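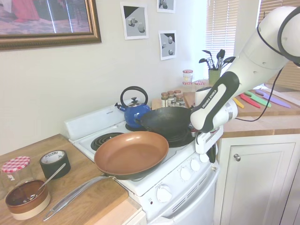 Robot arm at the kitchen test bench, with the gripper next to the handle of a black wok.

Clarnau halts stove tasks after arm turns knob past its stop

Clarnau has suspended all stove work on its kitchen manipulation bench after a robot arm kept applying torque to a burner knob that had already reached its end position. The fault occurred on 14th March during a run of the Zilham task set. No injuries were reported. The knob shaft was bent and has been replaced.

According to the incident note released by the lab, the arm was executing a routine that moves a pan by its handle and then sets the burner. The pan move completed. In the second phase the controller commanded a rotation in the closing direction, the knob met its mechanical stop, and the commanded rotation continued for nearly 20 seconds until the operator pressed the stop button.

The joint torque limit did not trip. The note attributes this to a configuration error: the limit for the wrist rotation axis was being read from a file written in December for a different gripper mount. The values in that file were 6 times higher than those specified for knob work. The controller loaded the file without a warning, as its version check covers the arm and the mount separately and does not compare one with the other. 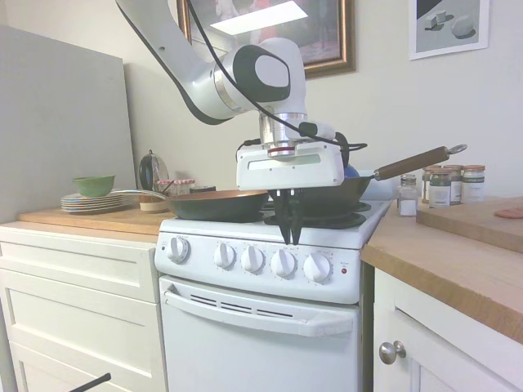
Gripper over the stove, with a pan on the left burner and another at the rear right.

A second finding concerns the position estimate. The policy, supplied by Mirkine, judges the knob angle from the wrist camera. Logs show that the estimate lagged the true angle throughout the attempt and never reached the "closed" threshold. With no completion signal, the routine stayed in its turning phase. The note lists motion blur during the approach and low contrast between knob and panel as contributing conditions, and says neither has been reproduced in isolation.

The routine also had no time limit of its own. Pan and utensil routines on the same bench end automatically after a fixed interval. The knob routine was added later and was left out when those limits were set.

Clarnau states that the burners were not energized. Under its bench rules, the supply to the stove is disconnected at the wall before the arm is enabled, and the lockout log for the session shows the tag in place before and after the fault. The lab classed the event as equipment damage with no exposure to heat. It has nevertheless been filed under the safety procedure, on the grounds that the same software is due to be used on a powered stove in the next phase of the project.
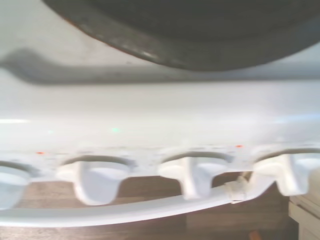 Control knobs and the front of the stovetop at close range, as seen from the wrist.

Yilma, which maintains the bench hardware, inspected the arm and gripper after the shutdown. It found no play in the wrist joint and no change in calibration beyond normal drift. The gripper fingers showed wear at the tips and were exchanged as a precaution. The stove was checked for damage behind the control panel, and none was found apart from the bent shaft.

The lab has listed 2 changes that must be in place before stove tasks resume. The controller will refuse to start if the torque file does not match the installed gripper mount. Every routine that involves contact with a fixed part of the stove will carry its own time limit, enforced outside the policy, so that a missed completion signal leads to a stop and a release of the grip.

Mirkine has been asked to supply a revised angle estimator that reports low confidence as a separate state. At present an uncertain reading is passed on as an ordinary angle. The company has accepted the request but has not given a delivery date, and Clarnau says the restart does not depend on it.

Work at the bench that does not involve the knobs or burners, including placing utensils and stacking plates, continues at reduced speed. Recordings from the affected session have been withdrawn from the Zilham training set until the torque traces are checked. Groups that have already downloaded the session are asked to exclude it from any evaluation of knob tasks. The pan moves recorded before the fault are considered valid and will be reissued separately.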